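Skip to content Lettings Storage Collections FAQs Contact

Help > Furnished lets > Furniture and fittings

Updated December, by Mared Gape

Honside Furnished Lets: questions from tenants

What furniture comes with my flat?

Everything on your inventory, which you'll find at the back of the tenancy pack. In most flats this means a sofa, a bed, a table and chairs, and one wardrobe. Bedding and towels are not supplied.

Can I bring my own sofa?

Yes, if you tell us 2 weeks before you move in. We will take ours to the Redum store. Once you have the keys, a removal costs extra — please ask for the current price.

How do I clean a fabric sofa?

Vacuum it with the soft brush and blot spills with a plain damp cloth. Don't use bleach or anything scented. Cushion covers should only come off if the label says they can be washed.

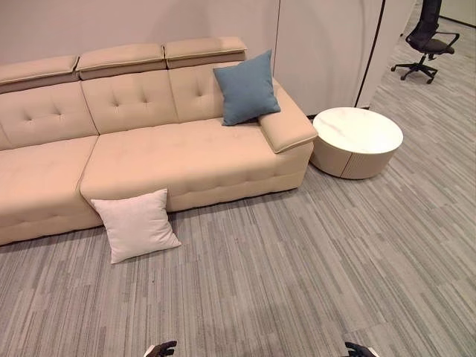
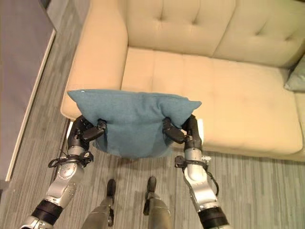
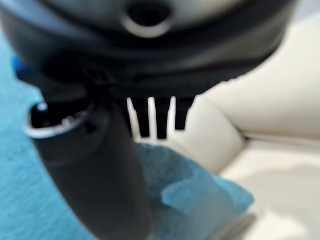 Who pays if something breaks?

We pay for ordinary wear, such as a worn seat or a loose leg. You pay for burns, cuts, pet damage and stains that won't come out. Report it within three days, even if you think it is minor.

Where do I send my signed inventory?

Email it to Yolanda Moya in the Gisomura Road office, or hand it in at the desk before 4 pm. Put your flat number on every page. If we don't get it back, we go by our own copy.

I live in the Nwachukwu building. Is anything different?

Only the lift. It has to be booked for large items, and the booking code is 1366.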